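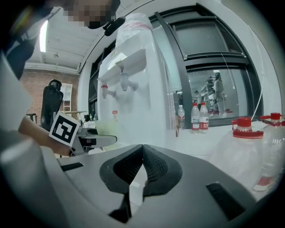

Have you ever heard a water cooler go "glug"? It's a wonderful noise, a bit like a giant taking a very polite sip, and it comes from the big jug sitting on top of the machine. The jug stands on its head, which seems like a silly way to keep water, doesn't it? If you turned your own cup over you'd have wet socks! But look at the tall white dispenser with its jug upside down on top, and the little bottles waiting on the counter next to it. The secret is air.

When you open a tap, some water runs out into your cup. That leaves a space, and sooner or later air has to get in to fill it. In many coolers the air sneaks up through the neck of the jug as a big wobbly bubble, and down comes some more water to take its place. Glug! When the tap is shut and the water below has risen high enough to cover the mouth of the jug, no more air can get in, so the rest of the water stays put.

You can try this yourself (over the sink, please, and with a grown-up nearby). Fill a small bottle right up, put your hand over the top, turn it over and lower the neck into a bowl of water. Now take your hand away. The water stays in the bottle! Lift the neck slowly until it peeks out of the bowl and watch the bubbles go racing up.

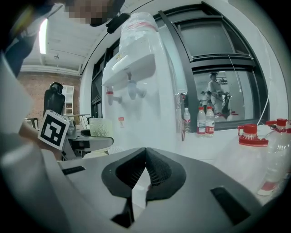 Two taps, one jug: look for the red-tipped handle on the left.

On lots of coolers, red is the color for hot. Hot water can burn you very quickly, so leave a red tap to a grown-up, even if you're terribly thirsty and they're being slow. Many hot taps have a safety catch as well, which you have to press or slide before anything comes out.

Full jugs are heavy, too. Water weighs more than most people expect - try carrying a bucket of it across the yard - so changing the jug is another grown-up job. Your job is to listen for the first glug afterward.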